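**The back room at Limetside**

Well, we are finally in, and what a month it has been! Those of you who came to the Vaher Street evenings will remember the old room, with the one good chair and the coats piled up in the bath (I still feel bad about the coats). When the lease came up we all agreed it was time to look for something with a proper floor and a door that shut, and after a lot of walking about in the rain we settled on the back room at Limetside, which several of you have already been kind enough to call cosy.

The furniture has come together bit by bit. The orange sofa was first through the door, and I know it isn't to everybody's taste, but do sit on it before you decide. Zoia Tkachuk found it through a neighbour in Lavik who was moving somewhere smaller, and she bargained the price down to 34 pounds with the cushions thrown in. The black-and-white striped blanket goes over it, partly to cheer it up and partly for cold evenings, and if you take it home by mistake, as one of you did last week, please bring it back. The round side table with the glass top came from the same neighbour. Cups are welcome on it but do use the mats, they live in the kitchen drawer with the tea towels.

Then there is the little fridge. It is for milk, and for anything you have brought for your own supper. It is not very big, so a whole trifle will have to stay outside until it is wanted. Please put your name on things. I threw out two yoghurts on clearing day with a heavy heart.

Bags and coats go along the long white ledge by the wall. We did price up a row of hooks from Drarka, but the ledge does the job so nicely that we have put the money towards a kettle instead. It fills up from the far end on a busy evening, handbags and folded things and somebody's denim all in a line, and it is lovely to see.

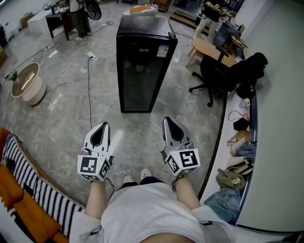 *Photo: Zoia Tkachuk*

The tiles are a grey marble pattern and they do show every footprint, so a change of shoes is a kindness to whoever has the mop. Slip-ons are ideal. Mind the leads on the floor as you cross to the fridge as well, particularly the long dark one from the power strip. I have been promised a cover for it by the new year.

We still need a lamp, a doormat and a second saucepan, if anyone is having a clear-out. You can leave things with Zoia or bring them to the December supper. The plant by the side table would like a drink whenever you are passing.

2001-12-15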